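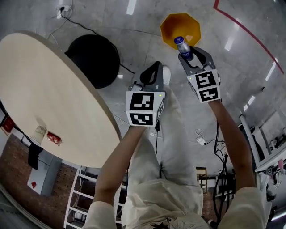 ## From the software corner: Flirkard gets a new pose tracker

Hello again everyone, and a happy December 2018 to those of you reading this with your feet up already. Ayman Bouzid has been asking me since September to write something about what the tooling side of the house is up to, and I've finally run out of ways to put him off, so pour yourself a cuppa.

Most of you know Flirkard as the program that turns a hand-held gripper demonstration into a path an arm can follow. Someone carries a pair of grippers, picks up a drink bottle over a tray, and we work out where each gripper was from the square markers on the white cubes. Two faces of a cube in view at once is a lovely thing for us, and there are upper and lower markers to work with as well. The more of them we can read, the less the estimate wobbles.

The wobble is what this release is all about. Our old tracker treated every marker as its own little problem and then averaged the answers, which was fine until one of them was seen nearly edge-on. A flat square viewed at a steep angle can be read as tilting either of two ways, and the old code would cheerfully pick one, then change its mind. On playback you'd see the wrist flick over and back for no reason at all. Iman Younis spent a good part of spring on this (she'll tell you it was longer) and the new version, which we're calling Grallel, solves for the whole cube in one go, using every corner it can find.

It does mean the cube geometry has to be right – properly right, not "near enough" – so there's now a calibration step before you record. Turn each gripper slowly in front of the camera until the bar fills up. It wants 500 good views per cube and it colours the bar green when it's satisfied. Please do both grippers, left first, and please don't swap the cubes afterwards!

A few other bits and pieces in the same release:

- Finger opening is now saved on the same clock as the gripper pose. We had been letting the two drift apart, and a grasp could close a whisker before the gripper arrived.
- Short gaps are filled from the motion either side, up to 9 frames. Anything longer is left blank and flagged in the viewer, and you can decide whether to keep the take.
- Shiny floors get their own setting. Pale streaks from ceiling lights were upsetting the corner finder, and Iman has added a check that throws out corners with washed-out edges. It's off by default while we see how it behaves.
- The viewer can draw left and right paths in different colours. Ayman asked for this one and he was quite right.

We re-ran 41 of our older recordings through Grallel last week, and I was chuffed to see the wrist flicks gone from all but a couple. Those two have a sleeve over one cube for much of the take, and I don't think any amount of clever maths will rescue them.

Next up is the planner, which still gets itself in a knot when both arms want the space over the tray. If you've got a recording where the two grippers come close together, I'd love a copy – pop it in the shared folder with your initials in the name and I'll have a look after the break.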